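ok mercury retrograde thread bc my inbox is full of panic and I have maybe 20 min before my next client. typing fast sorry

first thing. retrograde does not mean mercury goes backwards. it looks like it does from where we're standing. you all know this, I still get the email every time

it happens 3 times most years. that is a LOT of the year to be refusing to sign things. please sign your lease

this one goes from Scorpio back over the late Libra degrees so if you have planets at the very end of Libra or the start of Scorpio, you're the ones who'll feel it. everyone else gets the background hum

if you don't know your degrees, pull your chart. the free Flonix one is fine. put in your real birth time, not "morning". morning is six different rising signs if you're unlucky

Libra risings – money conversations you thought were closed. mostly the split-the-bill kind, not the lawyers kind. old invoice, old roommate, somebody's half of a couch

Scorpio risings – it's you, it's your face, it's how you come across. don't cut bangs. or cut them but go to a person

Aries risings, the ex. yes. you can answer, you don't have to answer the same day

Capricorn risings it's the career house for the Libra part and then friends. someone from an old job shows up wanting lunch. I'd go to the lunch

Cancer risings home stuff. family group chat. mute until Thursday, when the moon moves on and people calm down

Pisces risings this is a travel and study one, goes back over into shared money. check the date on the booking. then check the month, two of you last year booked the right day in the wrong month
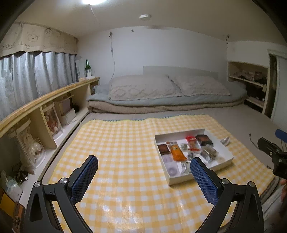 Zyanya Varela replied that she's a Gemini rising and I always skip Gemini, and does it count double for her with Mercury being her chart ruler

ok fair. sorry Zyanya. yes, I'd say you notice it more. for you it's the fifth into the sixth so dating / creative stuff and then work routines. double isn't really how I'd put it, more like you're standing closer to the speaker

and Virgo risings same thing, mercury runs your chart too. yours is money first, then siblings, neighbors, short trips, the car. get the tire looked at

Leo risings – messages. you will send something to the wrong thread. re-read the name at the top before you hit send

Taurus risings it's partners, and work schedules before that. somebody needs to say who is picking up who. say it out loud and then say it again in a text

Sagittarius risings, twelfth house. sleep. weird dreams. write them down if you want but don't text people about them at 2am

Aquarius risings, career. a project that got shelved might come back with a new name on it. ask for the budget first

did I get everyone. I think thats twelve

on the shadow period question, I got it a bunch so – shadow is the stretch of sky mercury covers before and again after. you'll get the theme early as a kind of preview. I read it lightly. some people in the Stovia group read it as full retrograde and then you're down to like a month of free days between each one, I can't live like that

also somebody asked about the Soliman method for stations. I tried it for a while, I like how he does the station degree, I don't use the rest. too many lots and I lose the thread of the chart

station days themselves, start and end, those I do respect. slow down on those two. I don't book clients on them which is also just a nice way to get a day off

the october workbook is up btw, 160 pages, houses are each in their own section this time so you don't have to scroll forever. there's a typo on the Leo page, I know, its getting fixed

234 of you have filled out the survey already which is wild. keep them coming, closes when mercury goes direct

and the Weltden meetup is still on, retrograde and all. bring your chart printed, wifi in there is terrible

client is here, back later for questions about Venus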